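Hiredel Two-Arm Tabletop Station
Equipment and Planning Information for Institutional Buyers

The Hiredel station is supplied to laboratories, training centers and light packing departments that require two robot arms working over one shared surface. Zasterska Equipment is responsible for sales, delivery and on-site installation. Prospective buyers are asked to read this page in full before requesting a quotation.

What the order includes

Each station is delivered with two arms, two black two-finger grippers, one controller cabinet and the cables needed for first operation. The table is not included. Buyers may order the matching white table under part number 3334 or provide their own, on condition that it is level and rated for a load of 200 kg.

Planning the work area

Light, everyday items are suitable for the acceptance trial, and most buyers select a paper cup and a marker. The trial should be run on the table that will be used in service. A plain wall behind the table is recommended – shelving or hanging equipment within reach of the arms must be removed before installation.
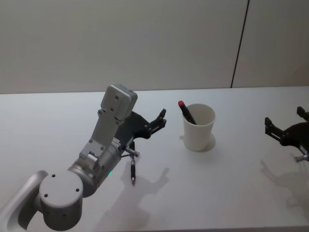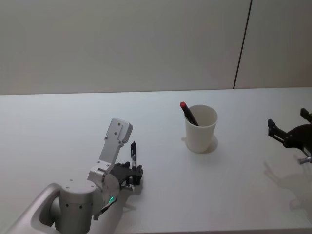
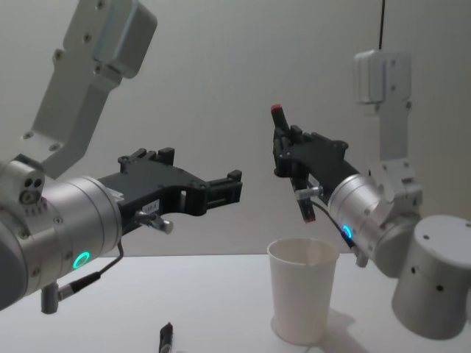
Two arms over a white tabletop, with a paper cup and a marker.

Budget considerations

Buyers should allow for costs beyond the purchase price. Gripper fingers are wear parts and are sold in sets of 24. Operator training is charged by the day and is limited to 11 persons per course. The Hosoda extended service plan covers both arms, the grippers and the controller, and may be added at any time during the first year of ownership. Freight and any electrical work at the site are quoted separately.

Departments that expect to purchase a second station in a later budget year should state this in the first request. The Binder controller cabinet can be ordered with capacity for two stations, and a later exchange of cabinets is not credited.

Requesting a quotation

Requests must name the delivery address, the intended work and the size of the available table. Orders for the current installation period close at the end of April. Questions may be directed to Leen Khalaf, Institutional Sales, Zasterska Equipment.

Page last revised 3/3/18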